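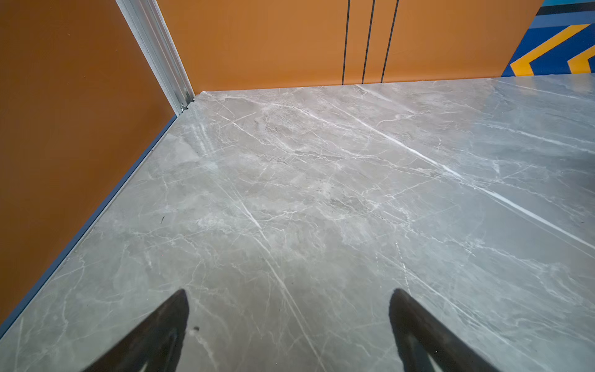
Grey veined surface with orange walls behind. Mernbridge Household Advice Service.

Mernbridge Household Advice Service is publishing a short thread today on the care of stone and stone-effect worktops. It is intended for tenants and home owners in the Mernbridge area. (1/8)

Before using any cleaning product, please find out what your worktop is made of. Natural marble, granite, laminate and solid surface materials each need different care. Tenants may ask their landlord for the details, which should be in the home file handed over with the keys. (2/8)

Marble is easily marked by acid. Vinegar, lemon juice, wine and many bathroom sprays can leave dull patches that cannot be wiped away. Spills of this kind should be blotted at once with a soft cloth and the area rinsed with plain water. (3/8)

For daily cleaning, warm water with a few drops of washing-up liquid is enough for most worktops. Rinse, then dry with a clean towel. Scouring pads and cream cleaners should not be used on polished stone. (4/8)

Sealing: to check whether natural stone needs to be sealed again, place a spoonful of water on it in a spot that is out of sight and leave it for 5 minutes. If the stone darkens, the seal has worn. Laminate does not need sealing, and sealant applied to it will leave a sticky film. (5/8)

Our surfaces adviser, Uchenna Okeke, has answered more than 100 enquiries on this subject. The most common concerns rings left by hot pans. Residents are asked to use a trivet on every type of worktop, including granite, as sudden heat may damage the joints and the sealant at the wall. (6/8)

Free drop-in sessions will be held at Brodier Hall on 26th July, with a second set in September. Ikechukwu Etim will be present at both to advise on chips, cracks and repairs. Please bring a clear photograph of the damage and, where possible, the name of the supplier. Booking is not required. The hall has step-free access from Stundik Road. (7/8)

The full leaflet, "Caring for Your Worktop", may be collected from the Brodier Hall reception desk or from Nilsuwan Library. Large print copies are available on request. Replies to this thread are read during office hours. Please do not post your address or tenancy number in a public reply. (8/8)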